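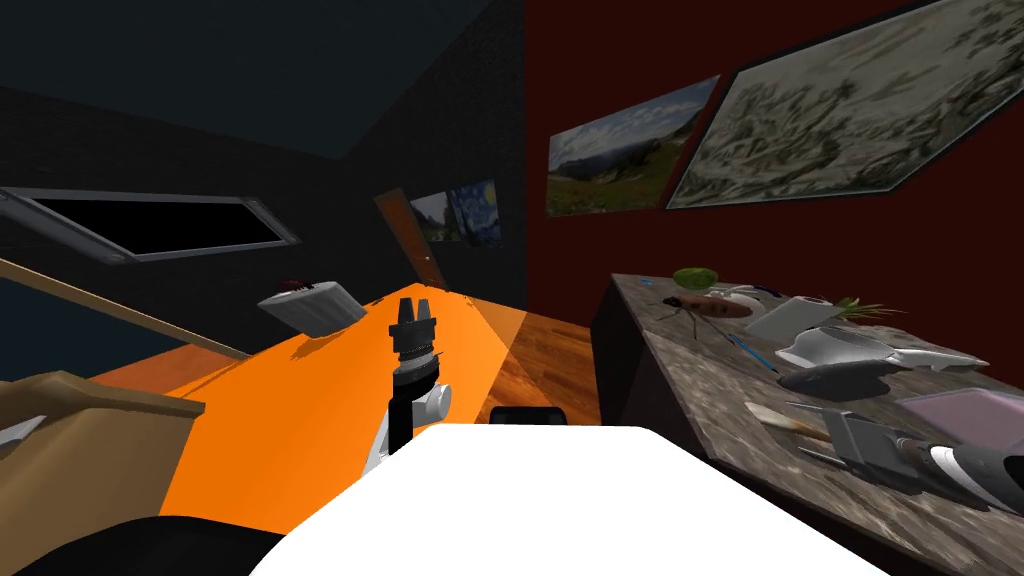

Kuton Bench Clearing
README, revised December 4, 2021

Welcome, and thank you for reading before downloading! This is the simulated half of the work we have been doing at Prillell, a repair and returns workshop where a great deal of the day goes into putting things back where they belong. Kuton is our name for the whole project, and it covers the rendered rooms, the arm that works in them, and the notes we kept with the people on the shop floor whose benches we were copying (loosely, as you'll see, because a returns bench can have a shoe next to a paintbrush and the floor staff told us that was the most realistic thing about it).

What is in the download

There are 2,482 episodes, each one a single attempt by a simulated arm at one tidying job. The rooms change in their wall colors, tables, lighting and pictures on the walls, and the loose objects are drawn from a shared pool of household and workshop things: cups, pens, shoes, computer mice, vegetables, hand tools. Every episode folder holds the rendered views, the joint positions, the gripper commands and a short instruction in plain English. Failed attempts are kept and marked as failed in the episode notes. Please don't filter them out without thinking it over, as they were the ones our coworkers learned the most from when we sat down and watched them together.

The instructions were written by people who do the job. We started with our own wording and it was stiff, so we asked the bench staff to say it the way they would say it to a new hire on a busy morning. You will find "get the pens out of the way first" and "shoe goes in the tray, leave the mouse." Spelling is theirs and we left it alone.

What it has changed for us

The real arm went onto the floor in May and handles first sorting on one line, which we call Rarnia. Before that, 24 people rotated through first sorting. It was the shift everyone traded away, mostly on account of sore wrists and standing. Now 13 of them have moved over to inspection and small repairs, with training done on paid time, and the rest still sort by hand on the other lines. No one was let go, and we wrote that into the project agreement before any equipment was ordered.

It hasn't all been smooth. Inspection is quieter work and several people miss talking across the table. The arm is slower than a good sorter with mixed items, and someone has to stay close enough to step in, so there is a new role called line minder that we underestimated badly. Minders wanted the authority to stop the line without asking a supervisor. They have it now, and we should have started there.

Known limits

Soft objects do not deform. Shiny surfaces come out duller than they would under our shop lights. Object sizes are not always true to life, so please don't use them for weight or grip force estimates. There are no simulated people in any of the rooms, which means nothing here can tell you how safe a policy is around a coworker's hands.

Getting started

Unpack the archive, open the Wei viewer and point it at the episodes folder. Loading the index takes up to 22 minutes the first time and is quick afterward. Start with the short jobs; they're the friendliest way in.

Questions and corrections are very welcome through the project tracker. The bench staff read it too, usually on Fridays.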